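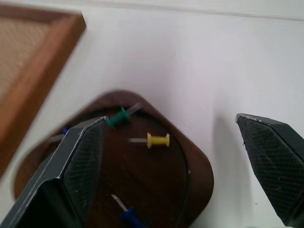 Inton is looking for current and former assembly, packing and supply-room workers to take part in a paid study of how automation changes the daily work of small-parts handling. Over the past two years our packing centre at Cumo has moved a number of hand tasks to robot arms, and people who used to fill, sort and tidy all day now spend much of the shift setting up work, checking it and stepping in when it stops. Small, light items are where most of that stepping in occurs. Push pins left lying on their sides on a brown wooden board, a green one near the rim and a yellow one a little below it with its point turned the other way, present a different problem each time for a two-fingered gripper, and the worker beside it must decide how long to wait before helping. We wish to learn how such decisions are made, and what they ask of the person making them.

About the study

The study is called Girkix. It is run by the Work Practices Group at Inton, with Farzana Farooqui as lead researcher. It is not a test of individual speed or skill, and no results will be passed to supervisors or used in rostering, pay or performance reviews.

Participants will attend four sessions of two hours each at the Kettler building, Level 2. During the sessions you will:

- work beside a robot arm that picks up and sets down stationery and other small goods
- carry out the same task by hand, at your own pace
- keep a short log of each time you step in, and your reason for doing so
- take part in a recorded interview about your job before and after automation

The final session is a group discussion. Participants may be excused from it on request and will still be paid in full.

Who may apply

We are seeking 11 participants. You should be 18 or older, have at least nine months of experience in assembly, packing, kitting or stores, and be able to handle small and sharp items safely. Experience with robots is not needed. We would particularly like to hear from people whose duties were changed or removed when machines were brought in, including those who have since left the trade - their views are often missing from work of this kind.

Inton employees may apply. Sessions will be counted as paid working time and your manager will be asked only to release you for the hours.

Payment and access

Participants from outside Inton are paid at the standard labour rate for the site, with travel costs covered. The work area is on one level and the benches can be raised or lowered. Please tell us if you require an interpreter, a support person or more frequent breaks.

How to apply

Send a short note setting out your work history and the days you are free to Farzana Farooqui, Work Practices Group, Inton. A résumé is welcome but not required. Applications close on Wednesday, April 3, 2024. People who registered their interest in January do not need to apply again.

You may withdraw at any time without giving a reason, and may ask for your logs and recordings to be destroyed.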